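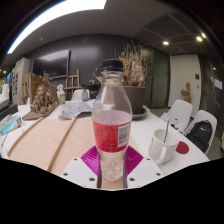
Astden asked on the support page whether the reservoir can be topped up while the drip line is running. It can, provided the pump is switched off at the controller first and the outlet valve is shut. The full procedure is in 4.2.

4. Filling and feeding

The Orura windowsill watering kit draws from a single reservoir. Read this section before adding plant food for the first time.

4.1 First fill

1. Stand the reservoir on a level shelf, lower than the rims of the pots. If it sits higher, water will siphon through the line after the pump stops.
2. Close the outlet valve (quarter turn clockwise).
3. Remove the lid and lift out the filter basket. Rinse the basket under the tap.
4. Refit the basket and pour in cold tap water up to the MAX line.
5. Open the valve and hold the PRIME button for 5 seconds. Water should reach the last dripper within 40 seconds.
6. Check each joint for leaks. Push any weeping joint fully home and prime again.

Note: Air in the line makes the pump rattle. Prime once more if the noise carries on.

4.2 Topping up

1. Press STOP on the controller. The light turns amber.
2. Close the outlet valve.
3. Fill to the MAX line, then replace the lid.
4. Open the valve and press RUN. The timer picks up where it left off — there is no need to set it again.

Caution: Do not run the pump dry. The warranty does not cover a pump damaged in this way.

4.3 Adding plant food

Use liquid feed only. Granules and powders block the drippers even when they seem to have dissolved.

1. Mix the feed in a jug first, at the strength given on its label for houseplants.
2. Pour 400 ml of the mixture into the reservoir and top up with plain water.
3. Stir with a clean spoon.
4. Set the controller to FEED. It returns to the normal programme after one cycle.

Note: The Jedis controller supplied with older kits has no FEED setting. Run one normal cycle by hand, then flush the line as in 4.4.

Caution: Keep plant food in its own container, closed, and out of the reach of children and pets. Never decant it into a drinks bottle.

4.4 Flushing the line

Flush after every feed, and again in June before the summer programme is set.

1. Empty the reservoir and refill it with plain water.
2. Move the drippers from the pots to a bowl.
3. Run the pump for 30 seconds.
4. Return the drippers to the pots and press RUN.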